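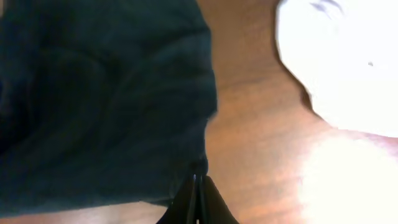

Kamlesh Kaushik had the arm's lower cover off by the time Harsh came in with the tea. He put the mugs on the windowsill, well away from her screws.

"It dropped one again," she said. "Fault log says 1,581 grips since the last service. The book allows more than that."

"The book was written by Lindex," Harsh said. "They've never folded anything in their lives."

She held up the left finger pad. The rubber had gone shiny on its inner face, and when she ran her thumb along it she felt no drag at all. The right one was better. She took both off anyway and dropped them in the tin.

The new pads had come from Korico in a padded envelope with 20 Nov 2025 stamped across the flap. She fitted the left one first and did the screws up by hand, then with the small torque driver until it clicked. Harsh read the numbers off the sheet for her.

"Closing force, 19. It was on 46."

"Who put it on 46?"

Harsh drank some of his tea. "It kept slipping," he said.

"So you squeezed harder."

"It worked for a week."

She set it back to 19 and saved it under a new name, so that his version would still be there if she was wrong. Then she opened and closed the fingers with nothing between them and watched the tips. They met a hair off centre. She loosened the right one, moved it and tried again.

They zeroed the wrist camera against the table edge. Kamlesh had learned to do this at Gautam, on a much bigger machine with a cage round it, and she still stepped back out of habit before pressing the button.

"Clothes," she said.

Harsh put the pile down on the left of the table and squared it up with the side of his hand.

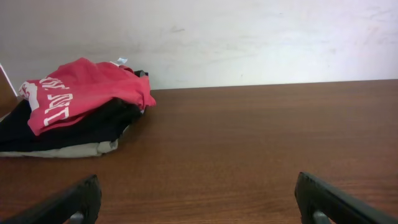
The wrist camera's view, fingers open, with the red T-shirt on top of the pile.

"Leave it as it is," she said. "It has to manage a messy one."

The arm went over slowly, at the speed she had set for testing. The fingers closed on a fold of the red shirt and lifted. She counted to seven under her breath. The shirt stayed where it was, turning a little.

"Again," said Kamlesh.

It let go, moved across and took the fold from the other side. Harsh wrote the time in the book and beside it, in smaller letters, what he had done to the closing force and when. He turned the book round so that she could read it.

She initialled the line and asked him to pass her the cover.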